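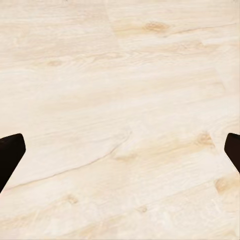

Pirker is looking for listeners to take part in a blind comparison of two phono preamplifiers, the Fekora and the Marnon. Sessions are held in our Lemma listening room and take 65 minutes each, with one break. Levels are matched at the listening seat before every session, and the source, power amplifier and speakers stay the same throughout. Each listener sits at a pale wooden tabletop and enters scores on a paper form after each passage. No talking during playback.

You should have normal hearing in both ears and own, or have owned, a turntable. Technical training is not required. People who sell or repair audio equipment for a living cannot take part.

Each listener attends 2 sessions on separate days. The program is 7 short passages, mostly acoustic jazz and solo piano - a list is sent on request. Payment is $91, made after the second session.

To apply, write to the listening room desk with your age, your current system and the days you are free. Applications close August 14, 2022. Scores are stored without names.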